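April 27, 2018

Tote planning, shop notebook

Bag no. 3 back on the bench. Linby canvas, the heavier one. Handles still wrong. Pinned them at the old marks and they sit too wide, bag gapes open at the top when you sling it on a shoulder. Moved both in by two fingers, basted, tried again with the travel stuff inside (guidebook, water bottle, cardigan). Better. Don't topstitch till I've walked to the post office and back with it.

Lining: the blue ticking frays like mad. Zigzag all edges BEFORE cutting the pocket slot next time. Wrote this down in September too and didn't read it.

Zipper from Van Beek came, wrong length again, an inch short. Their slip says right size so it's a packing thing. Not sending it back for the price of the postage. Will add a fabric tab each end, looks neater anyway.

Luggage tag idea for the giveaway bag. Tried leather scrap, too stiff for the home machine, skipped stitches all down one side. Needle 16 no good, 18 a bit less bad. Tried the cork stuff next, went through like butter. Go with cork. Stitch length 3, any shorter and it perforates and tears off at the strap hole. Cork marks if you pin it, use clips.
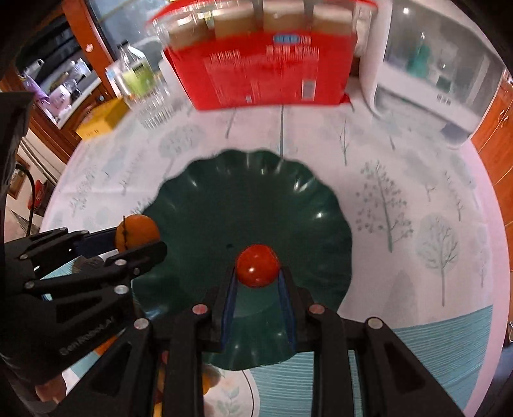
Stamps for the lining: Histside ink on the ticking bled, on the plain cotton it stayed crisp. Heat set with dry iron, no steam. Washed one scrap cold, fine. Havent tried hot. So the stamped city names go on a plain cotton patch and the patch gets sewn to the ticking. More work but ok.

Route list for the traveling bag, still in pencil:
first stop stays as is
second stop wants it after the school break, so swap with fourth
somebody has to do the Virnulow weekend, the bag is meant to be photographed at the fair there
last stop mails it home, box and label go in the inside pocket from the start

Journal that rides in the bag: 99 pages is plenty, last time people wrote half a page each. Sew the pencil loop on the outside, the inside one made the cover bulge. Elastic from the drawer is dead, buy new.

Money so far 249 on all of it incl. the zippers and the postage tin. Over what I said. No more fabric till the thing is on the road.

To do
fabric tabs for zipper
cut 2 cork tags, one spare
redo handle marks on the paper pattern!! cross out the old ones
elastic
ask about the giveaway date, is it when the post goes up or a week after

Machine making the ticking noise again around the bobbin. Cleaned out the lint, oiled, still there but fainter. New bobbin case maybe. Thread was the cheap cone, swap to the good stuff for handels and see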